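Service Robotics Practical
Handout 4: The Reception Desk Task
Issued 29 Jul 2019
Module leader: Bogdan Bratu
Laboratory supervisor: Emanuel Stanciu

1. Purpose of the session

Students will programme an arm to handle key card boxes at a mock hotel reception. The task follows directly from the gripping exercises in Handout 3, and the calibration file saved at the end of that session is required. Groups without a valid file should see Mr Stanciu before the session begins.

The session counts towards the Jinard project mark. It is also the qualifying task for groups wishing to enter the Rota challenge, for which the rules issued in April continue to apply.

2. Preparation

Each group must bring:
a printed copy of its state diagram, signed by all members
the calibration file, on the laboratory drive and on one other device
the completed risk form

Motion programmes must be tested in the simulator beforehand. Approach speed is limited to 200 millimetres per second in free space and to 48 millimetres per second once the gripper is above the organiser. Programmes which exceed either limit will not be run.

3. Working arrangements

One member of the group sits at the laptop and is the operator. The operator starts and stops every run and keeps both hands clear of the organiser while the arm is powered. A second member stands by the emergency stop. Other members remain behind the barrier and keep the written log.

The organiser is divided into small open cells. Cells are numbered from the operator's left, beginning with the back row, and this numbering must be used in the log and in the code. The taller panel at the front of the organiser has caused difficulty in previous years: a low approach from that side will strike it. Groups are advised to come in from above and to the side, and to lower the gripper only when it is in line with the chosen cell.

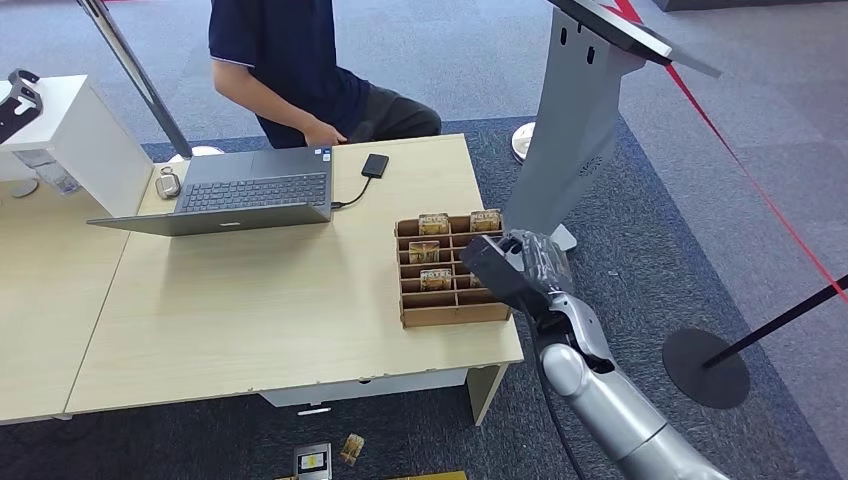

Each group is allowed 33 minutes at the desk, including setting up. A run begins when the operator gives the spoken start and ends when the arm has returned to its rest position.

4. Dropped boxes

A box which falls to the floor is out of play for the remainder of the run. It must not be picked up until the arm has stopped and the operator has said "clear". The log should record the cell number, the gripper opening and the stage of the movement at which the box was lost.

5. Submission

Logs and code are to be uploaded to the Cârstea folder by noon on the day after the session. The written report should not exceed 1,301 words, excluding the diagram. Late work is subject to the usual deduction.

Questions concerning the marking scheme should be addressed to Mr Bratu. Faults with equipment should be entered in the book kept in the Collport room.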